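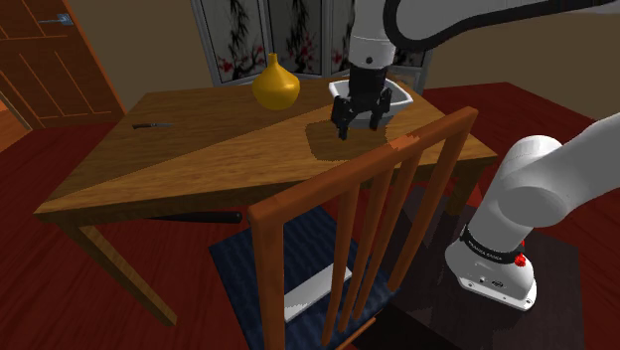

Plekula update: learning to place objects by guessing the failure first

Since April our small group in the Plekula project has worked on one question. When a robot arm is going to move an object on a table, can it say before the motion starts how this motion will probably go wrong? We have now a first result from simulation and we want to share it with the readers of this newsletter, also because several of you asked about it.

The usual way to train a placing skill is to show many good examples and let the policy copy them. This works well on a clean table. It works less well when there is furniture close to the arm, as in the simulated room we use most often, where a chair stands at the table and a vase and a knife share the tabletop with the white bowl. In such a room the fingers can be in a perfect position over the bowl and the path after the grasp can still be bad.

Our method, which we call Maglaya, adds one small network beside the policy. Before every motion it receives the camera view and the planned path, and it gives a score for each of four kinds of failure: slip, contact with another object, contact with furniture, and wrong final pose. If one score is too high, the planner must propose a different path. The policy itself is not changed. For us this was important, as we wanted something that other groups can attach to a policy they already have.

For training we generated 4000 episodes in 40 rooms. The walls, floors, doors and furniture are changed between rooms, and also the position of the arm next to the table. We kept 10 more rooms only for testing, and the network never saw them in training. Each failed episode is labeled automatically by the simulator, so no manual labeling was needed. We consider this the main practical advantage of working in simulation.

In the test rooms we ran nearly 600 placements with the failure network and repeated the same placements without it. Contacts with furniture became clearly less frequent. Contacts with other objects also went down, but the difference is smaller and it depends much on the room. For slip we found no improvement. We think that the camera view before the motion does not contain enough information about the grip, and a force signal would be necessary. The price of the method is time: the planner needs longer when it must search again, and in very narrow rooms it sometimes finds no path that the network accepts. In this case the arm stays where it is, and we count the episode as failed.

We did not yet try the method on a real arm. The lighting and the surfaces in our rooms are varied, but we don't know if this is sufficient. The next step is a transfer test together with Virkier, who will prepare a table setup with similar obstacles.

The room files and the labels will be available on the Rirkalari server from 23rd December. The training code will follow when we have cleaned it. If you find errors in the labels, please write to the project address, and include the room number and the episode number.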